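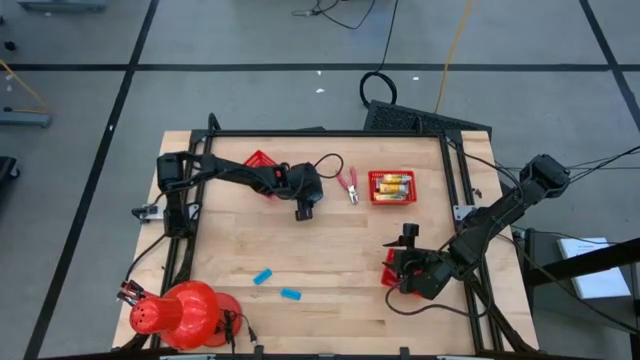
Figure 3. The Lougher table during a demonstration, with both follower arms over the work surface. Three red baskets, a pair of pliers, a bundle of batteries and two light-blue blocks are in reach.

4.1 Collecting the demonstrations

All of the demonstrations in this paper were given by people, one at a time, sitting at a pair of leader arms and steering the two follower arms of Figure 3 by remote control. We call the whole arrangement Lougher, after the name that was already written on the door of the lab when we moved in, and we have grown rather fond of it. The follower arms are mounted on opposite sides of a black aluminum frame that runs around a wooden worktable, so that they face one another and share the middle of the table between them. That shared middle is where most of the interesting trouble happens, and we will come back to it more than once.

The task itself is easy to say out loud. Small everyday items lie about the table, and the person steering must see each one into the basket where it belongs. Batteries go with batteries, tools go with tools, and blocks go wherever the card for that episode says they should go. What makes it a good teaching task, in our experience, is that it asks for such different kinds of care. A block forgives nearly anything. Pliers are a much fussier guest, for they like to swing open when picked up by one handle, and our demonstrators soon learned to take hold of them close to the pivot and to lift slowly.

We asked 20 people to take part, most of whom had never moved a robot before. Each of them was given 10 minutes of free play, with no recording and no goal, and we would warmly recommend this to anyone planning similar work. In an early trial in August we skipped the free play to save time, and the first episodes from every newcomer were full of hesitations which the policy then copied with great faithfulness. After the free play, each person worked through a stack of cards, and each card gave a starting layout and a sorting rule. They were welcome to stop whenever their hands grew tired.

Recording was handled by Drerkomix, our logging program, which stores the joint positions of all four arms along with the camera views. An episode began when the demonstrator pressed the foot pedal and ended when they pressed it again. If something went badly wrong - an item on the floor, say, or two arms leaning on one another - the demonstrator could mark the episode as spoiled and start it over. We kept the spoiled ones in a separate folder and did not train on them, although we did read through them with interest, and Section 6 owes a good deal to what we found there.

In the end we had 719 episodes that we were happy to keep. The items were laid out afresh before every episode, and the baskets were moved as well, since a policy that has only ever seen a basket in one spot will go on reaching for that spot long after the basket has left it. We also left the desk lamp clamped or standing at different places along the table from one session to the next, to vary the light and the shadows a little.

4.2 Teaching by hand

For comparison, we gathered a second and smaller set in which the demonstrator held the follower arm itself and walked it through the motion. People found this more natural at first, and several told us they could feel the weight of the item through the arm, something the leader arms do not offer. The drawback is that a person has only two hands. Moving both arms at once while also opening and closing a gripper proved awkward, and the demonstrator's own sleeves and elbows kept turning up in the camera views. We therefore used this method for single-arm motions only, 5 in all, and passed them to Iltimon, our training code, as short extra lessons.

Steering from a distance took longer to learn but gave cleaner pictures and smoother handovers between the arms. Both sets were brought to a common format with the Zarnley converter before training, and the settings we used are listed in Appendix B.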